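Drilov Worn Labels
README and data card, version 2
Maintained by Mercy Swai
Last edited Monday, December 27, 2021

What is in here

Records of 147 household containers with damaged labels: torn, peeling, sun-bleached, smeared, or stuck over with something else. Most come from under sinks and off laundry shelves. Each container has one record, several photographs, and a transcript of whatever print can still be read.

Version 1 was called a "label legibility benchmark". I have dropped the word benchmark. A benchmark suggests that a high score tells you something about the world, and I don't think a high score on 147 containers tells you much beyond those 147 containers. Call it a collection.

Files

records.csv has one row per container.
transcripts.csv has one row per line of readable print, in the original language, with an English version where someone was willing to stand behind one.
photos/ has the photographs, 2000 in all. That figure sounds better than it is. Plenty of them show the same side of the same object, and if you split them at random into train and test you will get a lovely number and learn nothing. Split by container_id.
disputes.txt has the arguments. Read it before you use the wear grades.

Fields in records.csv

container_id: a number. Gaps are containers withdrawn from version 1.
body_colour: plain colour words only. We had a longer list with "amber", "rust" and "tangerine" in it, and two people could not agree on any of them.
body_material: plastic, glass, metal, card, unknown. "Plastic" is as far as we go. Version 1 claimed to know which plastic, on the strength of how the thing looked, and I have deleted that column.
label_language: the language or languages of the readable print. Says nothing about where the container was bought.
label_damage: none, torn, peeling, faded, stained, covered. More than one allowed.
wear_grade: 1 to 4. See below, with caution.
contents_claimed: what the label says is inside, where it can be read. Blank if it can't.
contents_guess: what the recorder thought was inside. Kept for honesty's sake. Do not train on it and please do not quote it.

On guessing the contents

This is where I trust the collection least. People see a big bright container and a couple of pictures of clothing and write "detergent" without reading a word. They may well be right. But a container that talks about washing could hold a powder, a liquid, a stain treatment or a softener, and it could also have been emptied years ago and filled with clothes pegs. The pictures on the label are advertising. They show what the maker would like you to think about, and we treat them as print and nothing more.

The rule since version 2 is that contents_claimed needs words. If the product name is missing or cannot be read, the field stays blank, however obvious the answer seems to you.
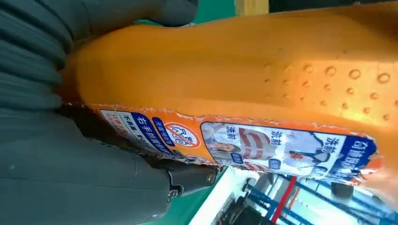
Orange plastic container with a peeling label. "洗前" (before washing) appears three times.

Repeated words are a nuisance. "Before washing" three times on one label is three lines in transcripts.csv, because each belongs to its own little illustration and the repeat carries information. Version 1 merged them. Anyone comparing transcripts between versions will find the newer ones longer, and should not take that as a sign that we got better at reading.

Prohibition signs have caused more trouble. A red circle with a slash over a small dark icon is recorded as "prohibition symbol, icon unread" unless the icon is plain. I had to take out a whole batch of "keep away from children" entries where the recorder had seen a slash and supplied the rest from memory. Safety wording is the last thing anybody should be making up.

Handling instructions (which hand to grip with, which way to turn a cap) go in transcripts.csv under type "handling". Short phrases of this kind get copied correctly far more often than they get translated correctly. If you only need one of the two columns, use the original.

Wear grades

1 is light scuffing. 2 is damage at an edge with all the main text still there. 3 is text missing. 4 is a label you would struggle to call a label.

It reads well enough. In practice the line between 2 and 3 is a mess. A torn upper edge with white paper fibres showing might have taken text with it or might have taken a blank margin, and you cannot tell which unless you have an undamaged copy beside it. We mostly did not. I regraded 15 containers a month after my first pass and disagreed with myself on enough of them to stop feeling clever. Treat 2 and 3 as one grade unless you have a strong reason to keep them apart.

Curved containers are graded on the side recorded. Print that runs on round the curve is marked "continues" and is not counted as missing.

Raised marks

Dots, ridges and other moulded texture on the body go in the notes column. They are not to be called Braille, grip or decoration unless print on the container says so. Scattered bumps of different sizes are "raised dots, mixed sizes" and that will do. Three people have written to tell me this is pedantic. It is.

Known problems

Kitchen and laundry goods are over-represented, and garages hardly appear at all.
Most of the containers came from homes in Tudton and Plelville. If your containers look different, expect different results.
Chinese transcripts were checked by one reader. Lines marked "unchecked" have had no second look from anyone.
Strong orange and red bodies throw colour on to white label paper. Do not use the photographs to judge whether paper has yellowed.
Bright highlights on glossy plastic get tagged as scratches by every automatic tool I have tried.

What I would not use it for

Identifying products. Reading safety advice aloud to anyone. Deciding what may go in which recycling bin. Someone asked in April whether the collection could support a shopping app, and I still can't see how.

Changes planned

The target for version 3 is 1000 more transcript lines, and no new photographs of containers we already have. I would also like undamaged copies of the worst cases so the grades can be tested against something. Corrections are welcome if they come with a container_id and the line in question. "Some of these look wrong" is true, but I can't act on it.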